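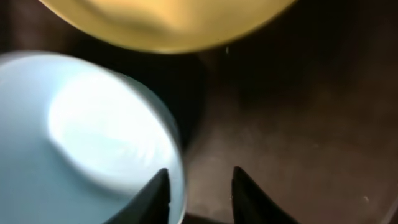
Prondwood gets its dish library back this October, and it's bigger than ever! The shelves at the Skellier building now hold 1683 pieces of everyday tableware, up from 1000 when lending stopped for the move out of Irna Street. Cups, bowls, plates, pitchers, a whole wall of serving dishes (gravy boats included) can be borrowed free of charge for birthdays, block parties, school suppers and anything else that would otherwise end in a trash bag full of paper plates.

Mieczysław Sobczak, who started the library out of his own garage, spent the summer sorting everything by color. It used to be sorted by size, and people kept taking home eight bowls that stacked beautifully and looked terrible together. "Now you walk in and go straight to the yellow shelf or the blue shelf," he said. "Or you mix them. I like yellow with light blue, but I'm not going to stand there and tell you that."

The bright stuff has always gone out first, and the new layout puts it right by the door where kids can reach it. Plain white is along the back, with the glassware next to it. Chipped pieces have been pulled from lending and are in a crate by the sink, free to anyone who wants them for planters or mosaics.

A good part of the growth came from the Bouazza family, who closed their lunch counter in the spring and handed over 66 boxes of dishes, nearly all of it in great shape. It took two evenings just to get the boxes up the stairs!

Borrowing works the same way it did before. Sign the book, take what you need for up to a week, and bring it back washed. There's no deposit, but if something breaks, please say so when you return the rest so the set can be matched up again. Groups that need more than two full crates should call ahead.

The doors open at 10 a.m., and the side entrance has a ramp. Bring your own towels for wrapping, as the newspaper pile is running low.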